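What the simulator changed at our shop

I have worked at Flevari for six years, most of that time in the finishing room, where we put covers on tables, benches and display stands for hotels and event halls. It is hand work. You throw the cloth, you square it, you pull the corners and you go to the next one. A good finisher knows by feel when a hem will hang right and when it won't.

Last September the company bought into a system from Vurnow. The plan was to have an arm do the plain rectangular tables by spring and leave the odd shapes to us. I was against it, and I said so at the meeting. I'm writing this down now because people at other shops keep asking me how it went, and I would like to have one place to send them.

The first thing to know is that the arm was not in the building for months. What came first was software. Kohei Hayashi, who runs our floor, moved two of us off the finishing room for half of each shift and sat us in front of screens. I was one of the two and Wakana Nagano was the other. Our job was to look at rendered rooms with cloth over furniture and mark each one as acceptable, not acceptable, or unclear. We did 300 the first week. After that the target was 500.

I had expected to hate it and for a while I did. My back felt better and my eyes felt worse. You get to the end of the morning and you haven't touched any fabric. Wakana wore her thimble at the desk for the first few days out of habit.

The rooms are simple ones: tan walls, a pale floor, a plant in a red vase. The cloth is where you spend your time. On a job like the one below I would look first at how the green falls over the front corner, then at the hem, where it runs out loose and wavy. I marked this one not acceptable. We don't send out a corner with that much bunching in it. The ball and the stick on top don't count for or against.
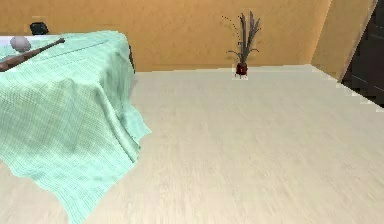 Brodie Rakena wrote to me after I put up a shorter version of this post, and said that marking pictures all day was just training your own replacement at your old hourly rate, and that I should have asked for more money before I clicked on the first one. I have thought about that a lot. On the money he is right. We did ask, but we asked in January, when the marking was nearly finished, and by then we had little to bargain with. We got a small raise for the screen hours only. If your shop is starting on this, ask at the beginning.

On the replacement part I can only report what has happened so far. There were nine of us in the finishing room before and there are eight now. One person retired and the position was not filled. Kohei told us straight out that it would have been filled in other years. Nobody was let go.

The work itself is different. The arm does the plain tables on the early shift, and whoever is assigned to it loads the cloth, watches, and fixes the corners it gets wrong. It gets a fair number wrong. Heavy cloth is fine. Light cloth slides, and then you are redoing the whole thing by hand with a machine waiting on you. The rest of us get the round tables, the benches with backs and the rush orders. That used to be mixed in with easy work, so you could rest your hands on a run of plain tables. Now there are no easy runs. By 2 in the afternoon my wrists know it. I brought this up and we now rotate every two hours, which has helped some.

Another change I did not see coming was the arguing over standards. When Wakana and I marked the same pictures, we disagreed often. She passes a soft hem that I would send back. We had worked side by side for years and it had never come up, as each of us just fixed our own. Kumiko Hosoda from the office finally had us write down what a good corner is. It took three afternoons and came to a page and a half. It hangs by the door now and the newer people use it more than I do.

Kohei wants to start on the round tables next. He has asked Wakana and me to do the marking again. She has said yes. I have asked for the rate in writing first, and I am waiting to hear back.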